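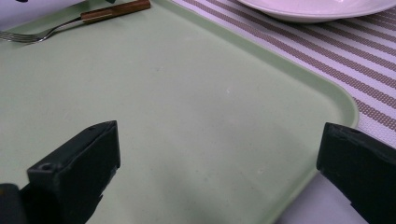

浅绿色托盘与木柄叉子

工单主题:Grendeo 桌面版 32 导入轨迹后,三维地形上的路线整条"沉"到地下
状态:已解决
分类:地图图层 / 轨迹导入

问题描述
升级到 32 版之后第一件事就是把 Brerkham 山谷那条徒步轨迹拖进来,新的地形渲染真的太漂亮了,山脊的影子会跟着时间滑块走!可惜路线看不见。侧栏里有,点数也对(1,109 个点),切到二维平面一切正常,一回三维就只剩起点和终点两个图钉。

环境
Grendeo 桌面版 32,中文界面,地形夸张系数 2,离线底图来自 Ullport 图源。轨迹文件为 GPX,手表直接导出。

排查记录
09:40 重启程序,无变化。
09:55 清空图块缓存,重新下载底图,无变化。顺便发现下载队列现在可以暂停了,好评!
10:20 新建空白项目,只导入这一条轨迹,问题还在,所以跟我原来那一大堆图层没关系。
10:35 把地形夸张系数从 2 调回 1,路线露出来一小段,就在山口附近。有门儿!
10:50 打开轨迹属性,"高度模式"显示为"绝对高度"。老版本里我一直用的是"贴合地面",升级后导入的默认值变了。

客服回复(Grendeo 支持组)
感谢您把步骤写得这么细,我们照着做一遍就复现了。32 版导入 GPX 时会优先读取文件里的海拔值,而夸张系数目前只作用于地形,没有作用于绝对高度的轨迹,系数大于 1 时线就会被地形盖住。请先这样处理:
右键轨迹,选"属性",再选"高度"
高度模式改为"贴合地面"
偏移填 50 厘米,避免线条与地面闪烁
点"应用到同类图层"

用户反馈
改完立刻就好了!整条线稳稳贴在山坡上,沿路线飞行也顺得不得了,从谷底一路拉到山口,连之字形那段都清清楚楚。"应用到同类图层"这个按钮我以前居然没注意过,别的几条旧轨迹一次全改完。

还有个小问题:用 Zheng 插件批量导入的时候,高度模式能不能记住上一次的选择?每次手动改有点麻烦。

客服回复
插件目前读的是程序的全局默认值,可以到"设置 / 导入 / 默认高度模式"里改成"贴合地面",之后批量导入都会沿用。夸张系数不作用于轨迹的问题已单独登记为缺陷,计划在八月的更新里修正。

用户反馈
设置里找到了,批量导入测试通过,可以关单。期待八月的更新!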